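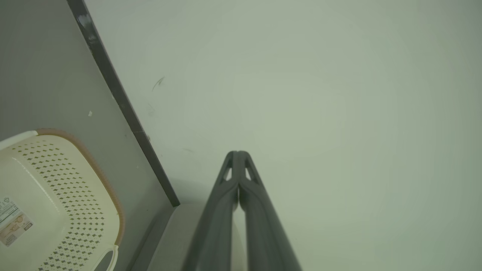

Toilet runs for a few seconds every half hour, new flapper didn't fix it

Asked by Berkay Akyol, Jul 11, 2019
Category: Plumbing, Bathroom
Viewed 1114 times

I have an upstairs toilet that has decided to refill itself at intervals, day and night, with no one near it. It runs for maybe five seconds, stops, and then does it again twenty or thirty minutes later. My wife sleeps through it. I do not, and at this point I could set a watch by the thing.

What I've done so far:

Replaced the flapper with a universal one from the hardware store (two inch, red, Kelari brand). The old one was warped and left black stuff all over my hands so I figured that was that. It was better for a day.

Put food coloring in the tank. Bowl turned light blue after an hour or so.

Cleaned the rim of the drain hole under the flapper with a scrubby pad. Felt smooth to me but I don't know what I'm feeling for.

Shortened the chain, then lengthened it again when the flapper wouldn't close.

The tank and bowl are both Skarwood, whatever was here when we bought the house. Fill valve was replaced by the last owner, so I don't know how old it is. Water level sits a half inch under the top of the overflow tube.

I had one plumber out to look. He stood over it for the length of one refill and quoted me 900 dollars for a new toilet, installed, plus 150 for the visit, which he pointed out I would owe either way. I'd like to try a little harder before I buy a toilet from a man who never took the lid off.

Is it the flapper seat? The flush valve? Can I fix it without pulling the tank?

3 answers

Answer from Algirdas Strazds
Marked as helpful by the asker

Blue bowl means water is getting out through the flush valve, so you can leave the fill valve alone for now. It's only topping up what leaked away.

Before you take anything apart, do the cheap test. Shut off the supply at the wall, mark the water line inside the tank with a pencil, and leave it overnight. In the morning look at where the water stopped.

If it dropped to the level of the flapper or close to it, the flapper or the seat is leaking.

If it dropped partway and stopped, there's a crack or a bad joint in the overflow tube at that height. Rare, but I've had one, and I went through two flappers before it occurred to me to look at the tube.

If it dropped and the floor is wet, you have tank bolts or a tank gasket to deal with, and you may owe the flapper an apology.

Assuming it's the seat, a couple of things. Universal flappers are universal the way one-size hats are. Some Skarwood tanks take a three inch flapper and a two inch will sort of sit there and seal on a good day. Measure the opening. If it looks like a baseball would fit in it, it's three inch. An orange, two inch.

Then run a fingertip around the rim with the tank empty. Use the tip, and go slow. You're feeling for a nick, or a ridge of mineral crust that a scrubby pad will slide right over. If the seat is plastic, use very fine wet sandpaper and go easy. If it's brass you can lean on it a bit more. Wipe it out well afterward so grit doesn't end up under the new rubber.

If there's a real chip you can get a stick-on seat repair ring with its own flapper. It goes on with a bead of silicone or a putty ring that comes in the package, and the tank stays where it is. The seat has to be bone dry when you stick it down. I use a sponge and then a hair dryer, and I still give it longer than the package says. Mine has been in for six years.

Also look at the ears on the flapper. If your overflow tube has pegs on the sides, the ears hook on the pegs and the rubber ring that comes molded to the back of a universal flapper is supposed to be cut off. Leave it on and it pushes the flapper forward so it lands crooked. The instructions do mention this, in type suited to a much younger person.

Comments on this answer

Berkay Akyol: Did the overnight test. Water was right down at the flapper. Also, I had not cut off the ring. I have pegs and I have the ring. I'm going to go sit quietly for a while.

Algirdas Strazds: Cut it flush with scissors, keep the ears. Try that first, then sand.

Arnel Cruzado: I left mine on for two years.

Answer from Tuncay Akgül

Just replace everything. Toilet guts are cheap and your time isn't. I did the whole tank with a Fesico kit for under 50 bucks, fill valve, flush valve, bolts, gasket, handle. Took me an afternoon, or two if you count the one where I overtightened the bolts.

Do not overtighten the bolts. Snug on one side, snug on the other, back and forth, and stop when the tank quits rocking. Porcelain gives you no warning at all. It makes a noise like someone cracking a walnut and then you're shopping for a tank.

Also check your water pressure, high pressure kills flappers.

Comments on this answer

Ertuğrul Dönmez: Pressure has nothing to do with the flapper. The flapper only has the water in the tank sitting on it. High pressure is hard on the fill valve and the supply line.

Tuncay Akgül: Well it killed mine.

Ertuğrul Dönmez: Do you use the drop-in bleach tablets?

Tuncay Akgül: yes

Answer from Ertuğrul Dönmez

I agree with the first answer and will only add the part that got glossed over in the second. No tablets in the tank. They sit right by the flapper and turn the rubber to licorice, and that black stuff on your hands is usually chlorine or chloramine at work. If you have city water you get a little of that anyway, so buy a flapper marked as chlorine resistant. Taşdemir makes a silicone one that I've had in two bathrooms since a February when both went bad in the same week.

On the chain: half an inch of slack with the flapper closed. More than that and the extra can fall under the edge and hold it open, and the toilet will do exactly what yours is doing but only some of the time, to keep you interested. If you have a tail of leftover chain past the clip, snip it.

Your water level is a bit high too. Bring it down to an inch under the top of the overflow tube. There's either a screw on top of the fill valve or a clip you pinch and slide on the rod. It isn't your leak, but as long as you have the lid off.

As for the 900 dollars - toilets do wear out, and if you find the bowl is cracked then fine, get a new one. For a bad seal in the tank, no.

Comments on this answer

Berkay Akyol: Cut the ring, dropped the level, took two links out of the chain tail. Dye test is clear after three hours. Will sand the seat if it comes back.

Berkay Akyol: Still clear this morning. Now I can hear the refrigerator.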